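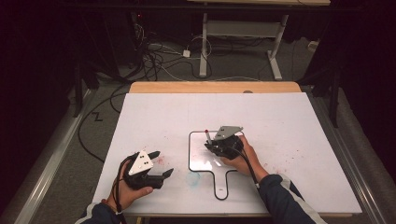
Manouchehr Zamani wrote in to ask whether a wool jacket has to go to the dry cleaner after every few wears, and whether the shine on the elbows of his old one can be fixed. The answer to the first question is no. The second depends on how far the wear has gone. The steps for both are below.

What you need

A clothes brush with natural bristles
A wide, shaped hanger
A clean cotton cloth, plain white
A steam iron or a hand steamer
White vinegar and water

Brushing

Empty the pockets. Hang the jacket up and button it. Brush down from the collar in short strokes, with the nap of the cloth. Do the shoulders and the back of the collar twice, as most of the dust settles there. Turn up the lapels and brush under them. Brush after each wear if you can, and let the jacket hang for a day before you put it on again.

Treating a spot

Blot, do not rub. Use cold water on the cotton cloth and work from the outside of the mark toward the middle. Leave it to dry away from a radiator. If the mark is still there the next day, take the jacket to a cleaner and point out where it is. Grease and ink should go straight to the cleaner.

Steaming out creases

Hang the jacket in the open, not against a wall. Hold the steamer 4 inches from the cloth and move it slowly from top to bottom. With an iron, lay the damp cotton cloth over the jacket first and press down lightly. Lift the iron to move it. Do not slide it. Stay off the lapel fold, which should roll and not lie flat. Let the jacket cool on the hanger for 10 minutes before wearing.

Shiny elbows

Mix one part vinegar with four parts water. Dampen the cloth, wring it out well and dab the shiny area. Test the inside hem first. Steam it, then brush against the nap while the wool is still slightly damp. This lifts fibers that have been pressed flat. It will not bring back fibers that have worn away.

Putting it away for summer

Clean the jacket before storing it. Moths go for food stains and sweat. Use a cotton garment bag, never the plastic one from the cleaner, and leave room on either side. Cedar blocks need a light sanding when the smell fades. I take my winter jackets out again in November and air them overnight.

Tài Chu adds that a loose button should be sewn back on before the jacket goes to the cleaner, and that a spare is often stitched inside the lining near the side seam.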